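工作日志 9月 下午

接着弄滑块那块拼板。上午把 Tenham 寄来的替换件拆了包,一共 3 件,都是浅灰色的,编号只写在袋子上,拆完我用铅笔补在背面了。以后拆包先写编号再扔袋子,上回就混过一次。

拼缝的松紧还是不统一。深青色那几件表面带细颗粒,插榫时阻力大一点;浅灰的是平面,推进去顺,但容易一头先到底,另一头翘着。现在的做法是先把板平放在白桌面上,两头轮流压,不用锤。榫口毛边用 7 号小锉带两下就够,锉多了缝会变宽,Ivside 那批就是这么废掉的。

滑块试了 20 个来回。从 1 推到 5 手感基本均匀,往回走的时候在 3 附近有一点顿。拆下来看过,槽壁上没有明显的疤,怀疑是底下红色那条和槽边蹭到了。先不打磨,等换一条再比。旋钮每次停位不太好读,蓝三角和数字之间隔着整条槽,眼睛稍微偏一点就会差半格。记录时一律从正上方看,停在两个数字中间的就写“1–2 之间”,不要四舍五入。

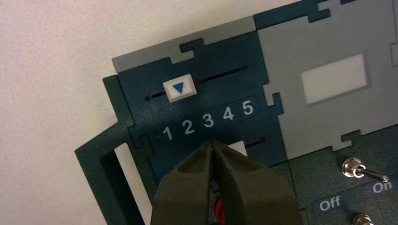
滑块停在 1–2 之间,蓝三角朝下,旋钮右侧槽内露出一小段红色。

白色方窗那一件还没动。窗口边沿有没有必要再倒角,Wanyama 的图纸上没标,先按原样留着。窗面容易沾手印,拿板子时捏外圈,别按窗。

数字条的位置我量了两遍,两端到槽的距离一致,不用重贴。要是以后改版,建议把条往上挪一点,离槽近些,读数会省事。字体大小可以不变。

耗材:双面胶还剩半卷,细锉要补一把。备件盒按颜色分开放了,深青在左格,浅灰在右格,滑块和螺钉单独装小袋,袋上写 665。Clundeck 的旧板挪到架子下层,暂时别拆,尺寸还要拿来对。

待办:
换红条,再推 20 个来回,看 3 附近还顿不顿
问 Wanyama 窗口倒角的事
浅灰长条那件的台阶榫口重新量一次,上次的数记在旧本子里,没抄过来
下班前把板子盖上,桌上灰大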